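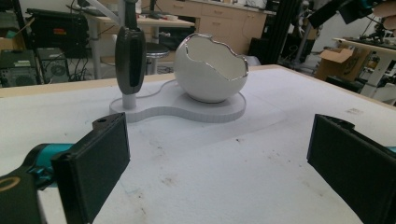
4.2 Collecting the demonstrations

Figure 3. The egg-bowl stand on the work surface, between the fingers of the hand-held gripper.

We gathered 2,000 demonstrations with the hand-held gripper and kept 1,738 of them. The remainder were lost to tracking dropouts, and to the second author's habit of talking with her free hand. Five operators took part. Each was given one page of instructions and as much practice as they could stand, which in one case was none.

The stand in Figure 3 was chosen because it is awkward. Its bowl is round, glossy and white, it sits on a white base, and the whole thing rests on a white tabletop. The silver trim on the jagged rim catches the light, a behaviour our depth estimates took personally. The black handle beside the bowl is far easier to find, and early policies trained on the Skino set developed a fondness for it that no amount of relabelling would cure.

For comparison, Arsenault and Cabral recorded a further 581 demonstrations by remote control, using the Dider interface. Operators described this as "like buttering toast through a letterbox". The remote runs were slower and contained long pauses, during which the arm hovered while its operator thought things over. We trimmed any pause longer than five seconds. Shorter ones were left in, and the trained policy duly learned to hesitate.

Hand-held runs had the opposite fault. People move quickly when the tool is in their own grip, and several wrist turns fell outside the joint limits of the arm. These were slowed down and replayed before training, as set out in Section 4.3.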